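Justotine: a small grasp-planning sandbox for simulated tabletops

I started Justotine because I was tired of waiting on a full stack every time I wanted to change one line in a grasp scorer. It loads a scene, runs a policy, saves the wrist view and the joint log, and quits.

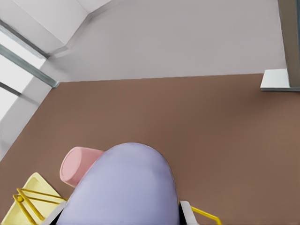

The scenes come out of Katiyar, my scene generator, which drops simple shapes and kitchen-ish bits onto a table and shuffles the colors. Surfaces are kept fairly plain on purpose — I wanted the planner to lean on geometry, and fancy textures kept eating my render time.

What you get

2,257 episodes, split into 80 scene layouts. Each episode has RGB from the wrist, gripper width, joint positions and a success flag. I held out 17 layouts for testing, so please don't train on those (the loader will nag you if you try!).

Running it

Install the package, point the config at your data folder, and call the replay script with a layout number. Start with replay before you touch the planner. If the gripper width plot looks like a staircase, your control rate is wrong. Set it to 50 Hz and run it again.

The planner itself lives in the Masach folder. It samples grasps, throws out anything that hits the table, and ranks what's left. The ranking weights are hand-tuned and I'm not proud of them.

Known problems

Big round objects can fill most of the wrist view once the fingers get close, and the pose estimate starts to wander. I freeze it for the last bit of the approach, and it's a hack. Thin rods are worse — the collision meshes are fatter than what gets rendered. The Brollex exporter still drops the last step of every episode. I've been meaning to fix that since November.

Last updated 4th January. Bug reports are welcome, and please include the layout number and your config.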